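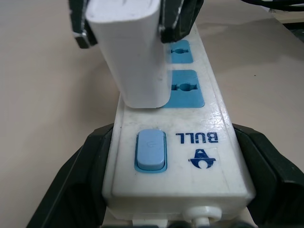 A visit to the Nerstead workshop

November 4, 2025

The Nerstead workshop is on the second floor of an old print shop, up a staircase that is too narrow for most of the furniture that has been carried up it. Members pay by the month and get a key, a shelf and a share of the benches. I went for the open evening because I wanted to see Skurnari, a two-arm robot that a small group there has been building since March.

The front room is for wood and bikes. The robot is in the back, where it is quieter and the floor is level. The two arms share one table with a plain beige top. Each arm ends in a black two-finger gripper, and the fingers show wear. There are pale scratches along the inner edges, which the builders said come from closing on hard plastic all day.

The job they are working on is putting a plug adapter on a power strip. One gripper pinches a white block of an adapter by its sides and carries it over the outlets. The other gripper holds the strip down near the end where the cord comes out, one finger on each side. The strip is a white BULL model with blue socket panels and a light blue switch. It lies at a slant across the table, and the builders change the angle between runs on purpose.

I had assumed the hard part would be pushing the plug in. They said it is the last bit of travel before that. The adapter covers part of the socket it is going to, so the view from the wrist is blocked just when it is most needed. Their program, which they call Kiani, makes its estimate from higher up and then comes down slowly. If it meets resistance too early it backs off, shifts and tries again. After 5 tries it gives up and waits for a person.

The log on the laptop had reached 411 runs when I looked. Nothing is live during practice. The strip's own cord stays out of the wall, and there is a written rule about it taped to the door.

The arms were made from a Bultico kit, with several printed parts swapped out. The first set of finger mounts cracked at the screw holes. The current ones are thicker and take 36 minutes each to print. Money came from the members themselves, along with the sale of a laser cutter that had stopped being useful.

I stayed for 2 hours. Most of that was watching slow movements and listening to talk about cable routing — more interesting than I expected, as a loose cable can pull on the wrist and spoil the aim. Questions were answered without much fuss, and children were allowed up to the tape line on the floor.

Parking is difficult on that street. The bus stop is closer than the lot, and the side door is the one to use after dark. Coffee is in the front room, and there is a jar for change next to it.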